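Workshop notebook — glue and finishes bench
Monday, June 24, 2024
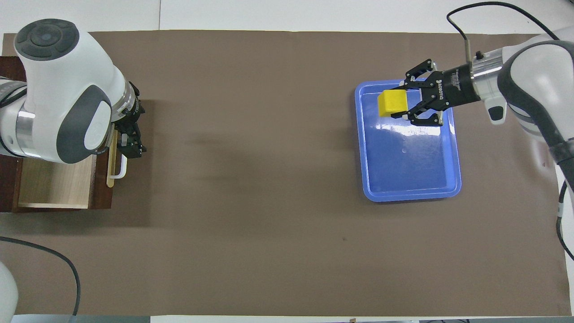 Brown paper down on the white table, cabinet at the left with its drawer out.

Right, back to the glue. I've been promising Darren Haslam a proper write-up of the hide glue trials since April and he has been very patient (he has only mentioned it every time he sees me). So I'm putting it all in one entry and he can stop leaving notes in the kettle.

The question was whether we can go back to hot hide glue for the chair repairs, or whether we stay with the bottled liquid stuff from Clegg. My own feeling going in was that hot glue is better for anything that might come apart again one day, and with old dining chairs that's everything. The bottle is easier, no argument there. You squeeze it, you clamp it, you go home.

Batch one was a mess and entirely my doing. I soaked the granules in cold water overnight, which was fine, and then let the pot get far too hot while I was on the phone to Mizanur Sikder about his veneer. Glue that has been cooked smells like a wet dog in a church hall, and it goes thin and never really grabs. I did two joints with it anyway out of stubbornness and both pulled apart by hand the next day. I haven't put those in the results. Well, I have now.

Batch two I did with the lid on and the thermometer actually in the pot, and what a difference! It ran off the brush in a steady string and broke into drops near the bottom, just the way Shirley Lockwood always says it should. She came over, stirred it, said "bit thick" and went away again. I added a splash of water. She was right, bit thick.

The joints: 16 test pieces, all beech, all cut from the same plank so that nobody can blame the wood. Half with the hot glue, half with the Clegg bottle. Plain round tenons into drilled holes, the sort you find in any kitchen chair. I left the lot clamped over the weekend and then loaded each one with the lever and the hanging weights until something gave.

What I found is a bit annoying for anybody wanting a winner. The hot glue pieces were very even among themselves, and when they went, they went with a crack and took a sliver of beech with them. The bottled ones were more of a mixture. A couple held on longer than anything else on the bench, and a couple let go early with hardly a sound, leaving a shiny face on the tenon. I think the shiny ones were starved. The fit was tighter on those and I suspect I scraped most of the glue off pushing them home. Nilton Apaza reckons I should have roughed up the tenons first. Possibly, but then I'd have had to do it to all of them and I'd already started.

Undoing the joints is where the hot glue really earns its keep. A syringe of warm water and a drop of meths at the shoulder, ten minutes' wait, a wiggle, and out they come. Lovely. The bottled ones did come apart in the end, with more water, more waiting and some language, and one hole got chewed up enough that I'd have to plug it on a real chair.

Now the awkward bit, open time. In a cold room the hot glue starts to gel while you're still reaching for the clamp. Evie Ellwood had a go on her own with a full back frame (the Dustby chairs, the ones with the curly splats) and got the first side on beautifully, then found the second side had turned to jelly. We knocked it apart, wiped it all down with hot water and did it again with two of us and the parts warmed beforehand. That worked. It's also two people on one chair, and I can hear what Darren will say about that.

There is a trick with urea to slow it down. Nilton has used it, I haven't. He says a small pinch, and when pressed on how small, he holds up his fingers. I'd like a weight in grams please, Nilton, if you're reading this. I'm happy to weigh your fingers.

Costs, as far as I've got: the granules are cheap and keep for ages dry in the tin. The made-up glue doesn't keep well, a few days in the fridge and then it starts growing a little coat. I've been freezing it in ice cube trays, and PLEASE could everyone note that the tray with the brown cubes is not stock. Mizanur, you know why I'm writing this.

Where I've landed for now. Hot glue for single joints, loose rungs, blocks and anything old enough to be worth taking apart again. Bottle for full frames when you're by yourself. I don't feel strongly enough about it to have a fight.

Still to do:

— Repeat the bottled joints with a slacker fit and see if the shiny faces go away.
— Urea, once I've got a number out of Nilton.
— Ask Shirley about the Brendska settee. The old glue in that one is nearly black and comes off in flakes like toffee. I'd love to know what it is.
— New brush. The hog one is shedding, and I've picked bristles out of three joints so far.
— Order more granules. 600 g left in the tin, and Evie wants to do the rest of the Dustby set.

Pot is washed and upside down by the sink. Lid has gone missing again.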